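Gripper lets go late on towel folding – contact strips or the release setting?

We run towel folding with Hattori hand-held grippers, the kind with magenta ribbed fingers and the dark contact strips on the inside. Since Mon 8 July ours has a fault. You open the fingers and one strip hangs on to the fabric, so the fold gets dragged out of line. It happened 9 times in one session, always with the yellow towel. 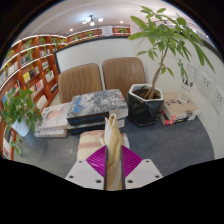
Ledden
Member, cloth handling group

The strips press on the cloth right where it bunches into upright folds. I have cleaned them twice. The fault log only gives code 516 and the manual doesn't list it. Is this wear, or something in the settings?

Tovthorpe
516 on ours was the finger position sensor. The controller thinks the fingers are open before they are. Power off, open the fingers fully by hand, power on, run the zero routine. If it comes back within 2 sessions, replace the sensor cable.

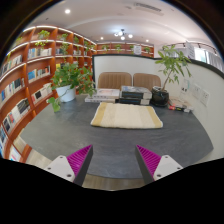 Fingers open, towel folded flat on the table.

Wastach
just buy new strips

Ledden
Ran the zero routine. 3 sessions so far with no code. One late release yesterday, but nothing in the log for it – so maybe the strips are worn as well. New ones are on order and won't get here until September.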